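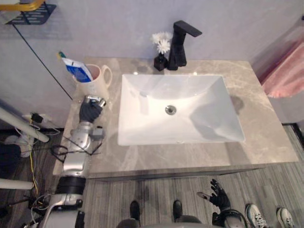
The Skomora single-lever mixer from Zultik is a deck-mounted tap for basins set below the worktop. I bought mine from the Grarkgate showroom in January. The body is squared off and matt black, and the flat lever sits well against grey veined stone and a white rectangular bowl. Lever travel is smooth, with a slight dead spot at the cold end. Supply hoses are 300 mm, too short for our cabinet.

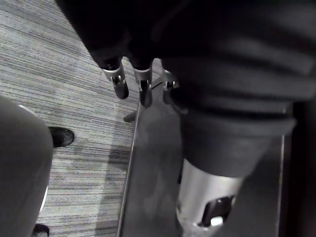 Fitting and upkeep

Hand-tighten the fixing nut, then give it a quarter turn. Fitting took 15 minutes once longer hoses arrived. Limescale shows on the black finish and needs a soft cloth, never a scouring pad. There is room beside the body for a small vase, though it has to be moved for wiping.

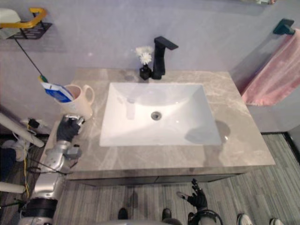

Skomora mixer, lever to the right, with the vase alongside.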